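November, some time after nine at night

Well, we did it, we walked the whole ridge at Skistberg and my knees are letting me know all about it. Rahel had been on at me since winter (she's Darnberg born and thinks anything under 800 metres is a footpath) so I finally gave in and we caught the early bus with two thermoses and far too many cheese sandwiches.

The fog was thick as porridge to start with. I couldn't see Rahel's bright red hat when she got more than a few steps ahead, and she does get ahead! Then somewhere past the Plalik hut it just peeled off and there was the valley, all grey and gold, with the church at the bottom looking like something off a biscuit tin. I sat on a rock and had a bit of a moment. Mum would've loved it. She always said she'd come over and do it with me, and we never got round to it.

The marker on top says 823, and Rahel made me touch it for luck. Coming down was worse than going up, loose stones the whole way, and I went over on my backside in front of a very polite family from Egger who pretended to be looking at the view.

Soup at the hut, barley, bit salty, had seconds anyway. Rahel told the one about her uncle and the goat again and I laughed like I'd never heard it.

Home by dark. Boots stuffed with newspaper, socks beyond saving. I want to go back in spring when the wildflowers are out, if I can still bend by then. Must ring my sister and tell her about the church. And buy bread, we're right out.
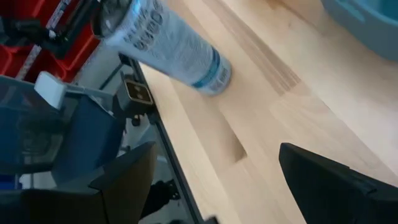
Reto Nägeli
Diarist and occasional walker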